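Hestley neighbors turn out for hallway cleaning week

8/3/21

By Chiamaka Ogbonna

The tenants of the Rothe building in Hestley have a lot of floor to look after, and for the past couple of weeks they have been looking after it themselves, with mops and buckets brought out from their own closets and a sign-up sheet taped up next to the mailboxes. By the time this reporter stopped in, there were 53 names on it, a few of them in crayon.

The whole thing started small, as these things tend to. The company that used to clean the hallways ended its contract over the summer, and a new one hadn't been found yet. Muchen Xia, who has lived on the second floor since she was in high school, got tired of tracking grit into her apartment and went out one evening to mop the stretch in front of her own door. Then she did the stretch in front of her neighbor's door, since the bucket was already full, and then the landing, and by then two other people had come out to see what the noise was.

"I had my music on, and I guess I was singing," Xia said. "So they came out to look at me, and I handed one of them a rag. I didn't even ask! He's been coming every night since."

That was Normand Grewal, a retired bus driver, who says he hadn't spoken more than a few words to Xia before that evening and now knows the names of all her cousins. He has taken charge of the supply corner by the back stairs, where people drop off whatever they can spare: sponges, half bottles of floor soap, old towels, and so many plastic bags that he has asked folks to please hold off on the bags for a while. 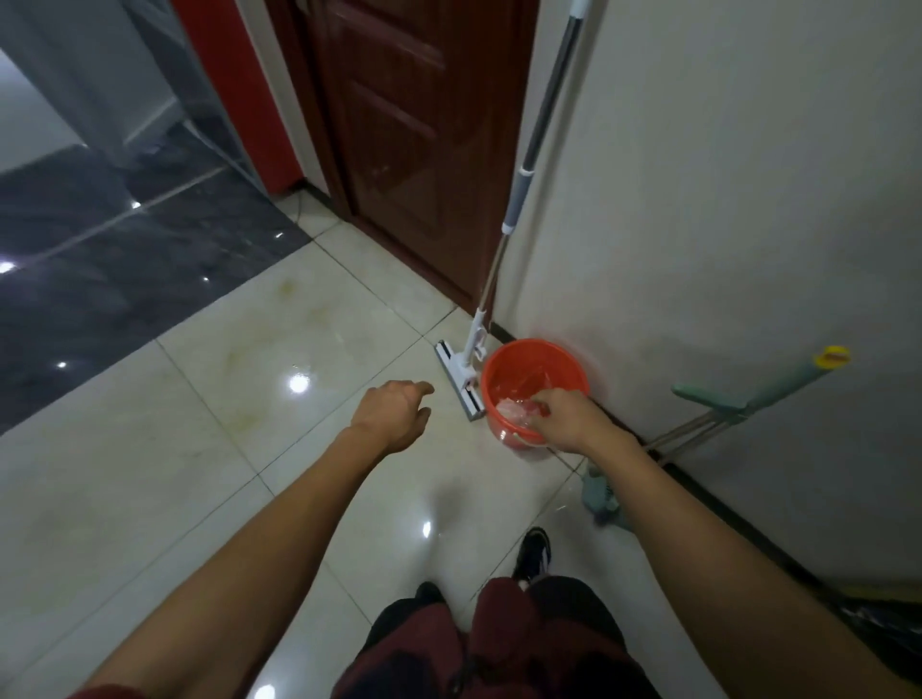 A flat mop and an orange-red bucket against the wall during cleaning week at the Rothe building.

The work is done in the evenings, mostly, when it's cooler and the little ones can help before bed. Each hallway gets swept first and then mopped, starting at the far end and working back toward the stairs so that people can still get in and out of their homes. The light tile shows every footprint, which Grewal says is a blessing and a curse, and there is a friendly argument going on about whether you should rinse the mop after every doorway or every other doorway. Xia is firmly on the side of every doorway. Grewal thinks that's a waste of good water, and he'll tell you so for as long as you care to stand there.

Kazuhiro Minami, on the top floor, has been doing the baseboards with a toothbrush and an old sock, a job he picked out for himself after a knee operation made it hard to push a mop for long. He sits on a low stool and scoots along, and his neighbors have gotten in the habit of bringing him iced tea and staying to chat. He said he has been invited to dinner more times this summer than in all the years before it, and he has said yes every time.

There has been a bit of money involved too. The Kekano hardware store down the street knocked down the price on mop heads and floor soap for anyone from the building, and the tenants passed a coffee can around to cover the rest. The can came back with $288 in it, which bought new supplies for every floor and left enough for a sheet cake.

Vilém Ďurica, who manages the building, said he was embarrassed at first and then mostly grateful. He is talking with two cleaning companies and hopes to have one of them signed on by December, though he admits the hallways look better now than they have in quite some time. He has agreed to take a little off next month's rent for everybody on the list, crayon names included, provided their parents are the ones paying.

Xia said she'd like to keep one evening a month going even after the new company starts, if only to have an excuse to get people out of their apartments and talking to each other. The next floor on the schedule is the third. Anyone in the building who wants to pitch in can add a name to the sheet by the mailboxes, and Grewal asks that you bring your own gloves if you have them.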